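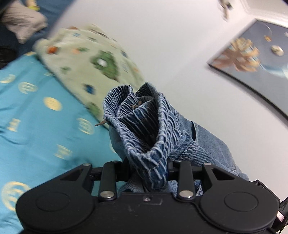 Drawstring jeans, turquoise sheet.

Pellelthorpe Community Board > Health & Services > Flu and COVID shots at the Ternell clinic, anyone had luck?

brisa_v
August 9, 2026
Has anyone managed to book a flu shot at the Ternell Street clinic? I've rung 3 times. First time I was told they had plenty, second time they were only doing over-65s, and third time I sat on hold until my lunch break ran out. My mum is 71 and my youngest is 4 so I'd like to get the whole household done in one go if I can. Happy to drive to Hovland if that's the better option but I don't want to get there and be turned away at the counter.

tmadigan
Hovland pharmacy did me and my wife last week, no booking, in and out before the parking ran out. They won't do little kids though, so your 4 year old would have to go through the GP or the council session. Check the age with them first, the girl at the counter wasn't sure herself.

leo_huerta
The council session is at the library hall and it's free for under fives. Bring the Medicare card and the blue book if you've still got it. We'd lost ours and they just looked him up on the register.

veikko.m
I'd go to the GP for all three of you and skip the running around. My opinion only, but the pharmacies are flat out and you get about a minute with someone who is also doing scripts. When I had a reaction a few years back (nothing awful, hives up the arm) I was glad to be sitting in a surgery.

tmadigan
Come on Veikko, they keep you for the wait afterwards same as the doctor does. I sat next to the sunscreen with a lady keeping an eye on me the whole time. And the GP wanted to charge me a consult fee on top! Pharmacy is the only reason half this town gets done at all.

veikko.m
Mine bulk bills for vaccinations. Depends who you see. I'm not saying pharmacists can't do it, I'm saying with a toddler and a mum in her seventies I'd want the one place that has everyone's history.

brisa_v
Thanks all. Tomás, did they have the over-65 version at Hovland? Mum's been told there's a different one for her age and she's got it in her head that she'll be given the wrong one.

tmadigan
Couldn't tell you sorry, I'm not that old yet whatever my knees say. Ring and ask for the dispensary, don't let them leave you with the front counter.

amir_j
Your mum's right that there's a different one for 65 and up, and it's worth asking for by name. I drive the community bus and we took a full load of 20 over to Clilness last month for exactly this. Everyone got theirs apart from one fella who had a cold and was told to come back. Clilness is a hike but the car park is easy and there are proper chairs.

leo_huerta
Is the bus running again in August Amir? My dad won't drive that far any more.

amir_j
Should be, waiting on numbers. PM me his name and I'll put him down. It's the 304 stop outside the bakery, same as the shopping run.

brisa_v
Ooh, can you put my mum down too? She'd love that, she'd make a day of it.

veikko.m
Isn't it a bit late in the season anyway? I thought you were meant to have it by the end of autumn.

leo_huerta
My doctor said still worth it, there was plenty going round school as of last week. Half my son's class was out – he was thrilled, we weren't.

veikko.m
Fair enough. I still reckon the council should have run more than one evening session. People work.

tmadigan
Now that we agree on. The last one finished before I'd even knocked off. I wrote to them and got the standard reply.

brisa_v
Update: finally got through to Ternell. They have stock for all ages but appointments only, and the next one for the little one is nearly two weeks away. I've taken it, and cancelled the idea of dragging everybody to Hovland. Mum is going on Amir's bus. I'll probably do mine at the pharmacy on the way home from work, sorry Veikko!

veikko.m
I'll survive. Wear short sleeves.

amir_j
Brisa, your mum's on the list. Tell her to bring a jumper, the heater on the bus is hopeless.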